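Todum diz ter 4000 percursos para ensinar robôs a andar pela casa, todos feitos em simulação

A empresa Todum anunciou em março a conclusão da primeira fase do Satholm, um conjunto de exemplos destinado a treinar robôs domésticos a encontrar objetos e a deslocar-se entre divisões. São 4000 percursos gravados em 262 casas. Nenhuma delas existe: foram todas geradas por computador, e a empresa não apresentou, até agora, qualquer resultado obtido numa habitação verdadeira.

O comunicado fala em "maturidade para o mercado residencial". Os números que o acompanham contam uma história mais modesta. Cada percurso começa num ponto sorteado da casa e termina quando o operador, sentado diante de um ecrã, dá a tarefa por cumprida ou desiste. A Todum não revela quantas desistências ficaram incluídas no total, nem se contam como exemplos válidos.

As tarefas são dadas por frases curtas, do género "vai ao quarto" ou "procura a bola". O sistema recebe depois a sequência de imagens vistas ao longo do caminho, juntamente com os comandos do operador, e tenta aprender a repetir as decisões. A técnica é conhecida e usada há anos. A novidade reivindicada pela empresa está na quantidade e no preço, já que um percurso simulado custa uma fração de um percurso filmado.
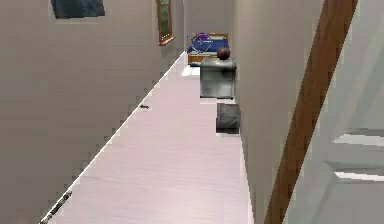
Redação

O corredor comprido que dá para um quarto, com uma cama de manta azul ao fundo, mostra bem o tipo de ambiente em causa. As paredes são bege e lisas, há dois quadros, um armário com uma bola em cima e uma caixa encostada à parede, e pelo meio sobra uma faixa de chão desimpedida. Quem vive numa casa com crianças, estendais e sapatos à porta terá dificuldade em reconhecer a sua.

A questão não é nova. Sistemas treinados em casas sintéticas costumam perder desempenho quando passam para espaços reais, com tapetes dobrados, vidros, contraluz e portas que alguém deixou a meio. A Todum responde que a variedade do Satholm compensa essa diferença, mas a documentação distribuída à imprensa não inclui nenhuma medição que permita confirmá-lo.

O único teste independente conhecido foi feito pela Rorkton, que fabrica bases móveis e estuda a compra de uma licença. Em simulação, com casas que o sistema não tinha visto, a taxa de sucesso ficou nos 51 por cento. A Todum considera o valor "encorajador" e lembra que as instruções usadas no ensaio eram mais longas do que as do treino. A Rorkton não quis comentar e também não confirmou se o negócio avança.

Há ainda dúvidas sobre quem produz os exemplos. A gravação foi entregue à Crichton, uma empresa de serviços que pôs mais de 30 operadores a conduzir o robô virtual por turnos. Segundo o comunicado, todos receberam formação. Não se diz de quantas horas, nem como foi verificado o trabalho, e o pagamento era feito por percurso terminado, um critério que favorece a pressa e os trajetos mais fáceis.

A empresa promete publicar uma parte do Satholm para uso académico, sem indicar prazo nem dimensão. A segunda fase deverá acrescentar percursos em apartamentos reais. Questionada sobre quantos, a Todum respondeu que o plano ainda está a ser definido.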